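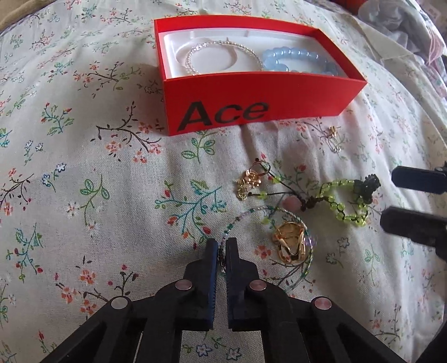
Why did the recordings stop before the end of the month?
The left hand-held gripper began to close late, and we found that its position sensor was reporting a value which did not match the real opening of the fingers.

Until the stop we had made 2,935 recordings for Nellent, in the homes arranged by Castow. After checking, 2,163 of them can be delivered without changes. The others were made after the fault began and are kept apart until we can correct the finger data.

The cause was a small screw behind the sensor, which had become loose. Our daily check was done with the gripper fully open and fully closed, and in these two positions the error is almost zero. It is large only in the middle, where we work with thin things such as bracelets and rings. Catinca Ilie noticed it when she compared the values with the video.

No person was hurt and no object from the homes was damaged. The workshop in Grosport has fixed the screw with glue and will do the same on the second gripper. The daily check now includes a block of 40 mm, held for a few seconds – this was missing before.

We ask to move the final delivery to October. The budget stays the same.

Teodor Anghel
2022-05-25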